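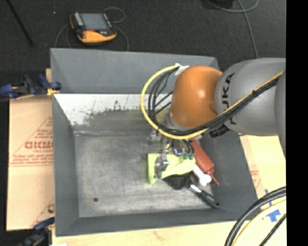

*Gripper over the bin, black-handled, brush-like utensil at the bottom of the pile.*

**Ticket 676: grasp scorer prefers clutter**
Opened by: Houda Hegazy
Project: Kallix bin picking
Status: reopened (second time)

**Problem**

The learned scorer is supposed to rank grasp candidates by how likely they are to hold. Since the October retrain it ranks them by how many neighbors they have. Give it an object alone on open floor and it gets shy. Give it four things leaning on each other and it's in love.

Baseline for comparison is the plain Stankevičius heuristic, which has no training data and no opinions. On the last block of 80 attempts the heuristic won. I checked the sign on the difference twice.

**Log**

**HH** – Reran the 80 with the same seeds and object set. Same result. Ruled out: camera calibration, finger offset, my mood.

**IA** – Did you check the training split? The Irbridge set is 958 labeled grasps and I remember most of them being piles.

**HH** – Checked. Isolated objects make up 10 of the 958. So the model has seen a lonely object 10 times in its life and most of those were labeled failures.

**IA** – That would do it. Also, the failures: are they real failures, or the old timeout bug?

**HH** – Timeout bug. The arm was still closing when the logger gave up and wrote a zero. We fixed that in the logger and then trained on the old labels anyway. I would like to blame Stoltetti's export script but it was my command line.

**IA** – Suggest dropping the bad labels, collecting singles, and reporting both splits separately in the paper. One pooled number is how we missed this.

**HH** – Agreed on all of it. Draft table now has a "single" row and a "pile" row. The single row is blank and looks very dignified.

**Next**

- [x] Remove timeout labels
- [x] Split results table
- [ ] Collect singles, object position randomized (IA)
- [ ] Retrain, same seeds, compare with heuristic again (HH)

Leaving this open until the retrain is in. Please don't close it as "works in piles" – that was the first time.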